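Vodness Wrist Cable Guard (second version)
Groltulden Workshop Supply / Arm Accessories / Cable Management

In stock, ships from our own bench
Fits: most small benchtop arms with a two-finger gripper
Part no.: VOD-17
Pack: one guard, two hook-and-loop straps, four screws, one hex key

Hi, I'm Meenakshi, I design the Vodness parts and I write these pages too, so blame me for the rambling. If you only want the short story: this is a flexible sleeve and clip that keeps your gripper cable from snagging on whatever your arm is reaching into. If you bought the first version, please read the whole thing, especially the part about the clip, and then take your old one off the arm.

What went wrong with the first one

We sold the original guard for most of a year and I loved it. It had a stiff little clip that held the cable tight against the wrist, very tidy, very pleased with myself. Then in May we had an arm reaching down into a PC for a parts recovery job, and on the way back up the cable caught on a bit of sheet metal. With the old clip there was no give at all. The connector came half out of its socket, the gripper lost power, and the fingers let go of a memory stick about a hand's width above the board. The arm itself had no idea! It carried on with the rest of the program, opening and closing on nothing (well, trying to), until Sarita hit the stop button.

No one was hurt and the memory stick even survived, but that's a nasty sort of fault. A jam that stops everything is annoying. An arm that keeps swinging around with a dead gripper is the kind of thing that gets somebody's knuckles, because people see the fingers go limp and reach in to help.

So I pulled the stiff clip from the shop that same afternoon and started over. Reaching into computer cases is still the job I test everything on, with all those folded edges and brackets and looped wires to get hung up on.

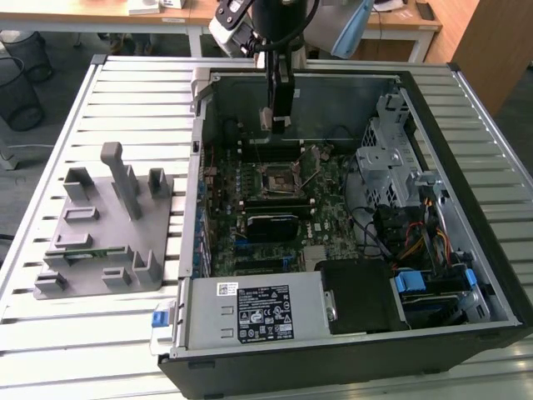

Rosaura Puma wrote in that her old clip had done the same thing on a printer teardown, except hers pulled the connector sideways and bent a pin, and she wanted to know whether a softer clip would simply let the cable sag into the work instead. Fair question, and it sent me back to the bench for another couple of weeks.

The answer was to split the job in two. The sleeve now keeps the cable close to the wrist with a small amount of slack inside it, and the clip is a breakaway. Pull hard enough and the clip pops open before the connector starts to move, the slack pays out, and you've still got power at the fingers. Then you stop the arm, unhook whatever's caught, and press the clip shut again.

The numbers

Sleeve length: 172 mm
Largest cable: 6 mm across
Weight with straps: 18 grams
Color: black only, sorry

Before you fit it

Power the arm down first, all the way down. Wrap the sleeve with the seam facing away from the fingers, leave the slack where the molded arrow points, and then move the wrist through its full range by hand if your arm allows it. If the cable goes tight anywhere, you need to start again with more slack.

Please don't glue the clip shut. I know it's tempting, I know it pops open at awkward moments when you're setting up a new path, and I've had two emails already from people who did it. A glued clip is just my old bad clip again.

And one thing this part can't do: it won't tell your controller that the gripper has lost power. If your gripper has a status signal, wire it up and have the program stop when it drops out. Keep the stop button where you can reach it without leaning over the arm.

Swapping your old guard

If yours has the square clip, it's the first version, and I'll replace it free. You don't need the receipt. Send a photo of the clip and your mailing address through the contact form and put "square clip" in the subject so Peadar spots it. No need to mail the old one back, but do cut it in half before you throw it out.

The Clutley bench mount and the Pal strap kit both work with this version. The old Pal spacer doesn't, it sits right on top of the breakaway and holds it closed.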